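Project report: Working rules for a two-arm assembly bench
Author: Cristóbal Retamal
Submitted: December 12, 2020

1. Purpose of the project

When I joined the laboratory in March, the assembly bench had no written rules. Each student learned from the student before, and small differences came into the work. One person stopped the arms before moving a part by hand, another person only waited until they stood still. My supervisor asked me to write one set of rules for the bench and to try it with the people who use it. This report explains which rules I chose, why I chose them, and what I had to change.

The project is not a safety certification. The bench is used only for research and teaching. I read the general standards for industrial robots and for collaborative robots in the university library, and I took from them the ideas which I could apply in a small room. The local rules of the Rutherford building stay above mine in every case.

2. How the rules were made

First I watched the work for some weeks without giving any advice. I wrote down each moment when a person came near the table, and what was the reason. Most of the reasons were simple: to put a part back, to turn a plate, to look closer at something. After this I wrote a first version with 25 rules. It was too long. The users told me that they read the first page and then stopped, so I joined together the rules which said nearly the same thing. The version in use now fits on one sheet.

3. The rules in short

Before the start
The person who will run the arms says the word "starting" in a clear voice and waits for an answer from everybody in the room. The emergency stop must be in reach of one person who has no other task. Loose clothes and long hair are tied back. Tools, cups and telephones do not stay on the table.

The board
The board with the parts is placed before the arms are switched on. If a part falls during the work, it stays where it fell until the arms are stopped. This was the rule that people forgot most often, as the parts are small and light and the hand goes to them without thinking.

Two arms with different tools
Our bench can carry a gripper on one side and a hand with fingers on the other side, and the sides can be changed. The log must say which tool is on which arm, because a program written for one arrangement is not safe for the other. Only one arm may be over a part at the same time, unless the task is made for both. The second arm keeps a distance of 110 mm from the first one.
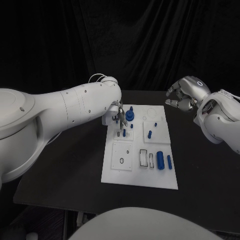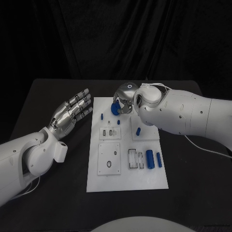

Figures 1 and 2. The assembly board on the bench, with a gripper on one arm and a hand with fingers on the other. In Figure 2 the gripper is holding the gear-shaped part.

Cables
Cables are checked by eye each morning, along the whole arm and on the table. A cable must have enough length for the full movement, but it should not lie where it can pull a part from the board. My first text said only "check the cables", and two users understood it in two different ways. Now the rule names the places to check: wrist, forearm, base and table.

Speed
For a new program the speed is limited to 90 mm per second until it has run three times without a stop. After this the supervisor can allow a higher value, and signs for it in the log.

4. Trial and changes

We used the sheet during the autumn. The log was kept in a paper book, and later I copied it to the Bundis system of our department, where every entry has a limit of 2000 characters. This limit was useful, as the entries became shorter and easier to compare.

Three changes were made after the trial. The word "starting" was first a hand signal, but a person who looks at a screen does not see it. The distance between the arms was first given as "one hand wide", and I replaced it with a number. The rule for fallen parts was moved from the end of the sheet to the middle, beside the rules for the board.

5. Open points

The sheet says nothing yet about visitors. At Flokstead, where I made a short visit, visitors stand behind a line on the floor, and I would like to try the same. I also did not solve the question of who may change a tool on the arm. At present it is the supervisor or me, and this is slow when we are both in class. The next student on the project should begin with this question.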